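## Do we need another laundry scent booster?

Ekine has a new one out, in a tall tub, and the label promises clothes that smell fresh for nine weeks in a drawer. I have my doubts. I have shirts I wouldn't want to smell of anything for nine weeks.
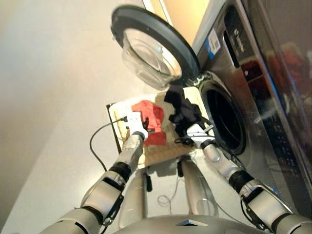

*Words: Jarosław Sowa*

The beads are mostly salt or a wax-like filler with perfume in it. They don't clean. The small print says so, under the bit about "lasting care". Sterix sells much the same stuff as a "hygiene rinse", and when I wrote asking what the hygiene part was, I got a voucher back.

Then there's the survey. Sosa says 669 households noticed a difference. What difference? Compared with what? The leaflet doesn't say, and three of the quotes on it are word for word the same.
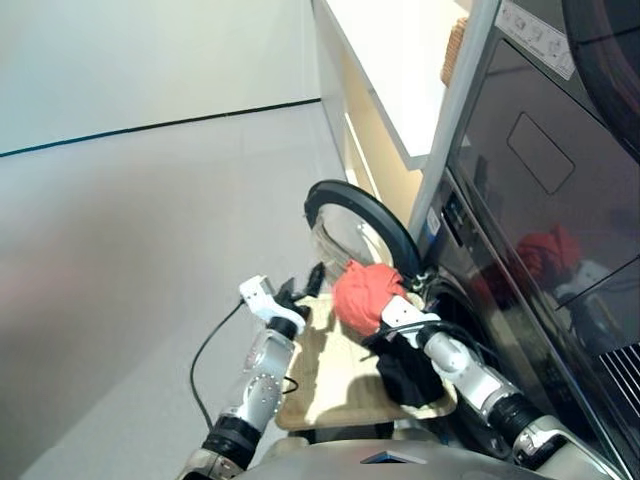 *Red cloth at the washer door.*

I gave the Ekine tub three washes in August. The towels came out smelling strongly of something called Burnemine Meadow and dried me no better than before. My advice is to use a bit less powder, clean the drawer and leave the door open afterwards. The rest of the tub is going to my sister, who likes it.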